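Joint sealant failing on large exterior concrete slabs

ferrule_tk
December 13, 2024

We maintain a paved plaza at the Purnwood site, cast-in-place slabs, 400 control and isolation joints in total. The joints were sealed in May with Cedico one-part polyurethane. At last inspection 171 of them had pulled away on one side. Is this a product fault or a prep fault? The installer says the joints were ground clean first.

gradeline

One-sided release is an adhesion failure, so the sealant itself is probably fine. Check for backer rod. Without it the sealant bonds to the bottom of the joint as well as both walls, and it can't stretch when the slabs shrink in cold weather. Cut out a short length and look.

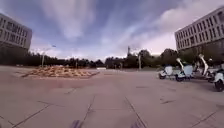
Also measure depth against width. For a joint half an inch wide, the sealant should be a quarter inch deep at the center. Deeper than that puts more stress on the bond line.

mopboard

had the same at Grandolden, ripped it all out and used silicone. no problems yet

Corvane

Silicone is an option, but old polyurethane residue has to be ground off completely — it will not bond over it. Ask the installer whether primer was used. Some concrete needs it, and the data sheet will say so. Do a pull test on a few joints before you pay for a full redo.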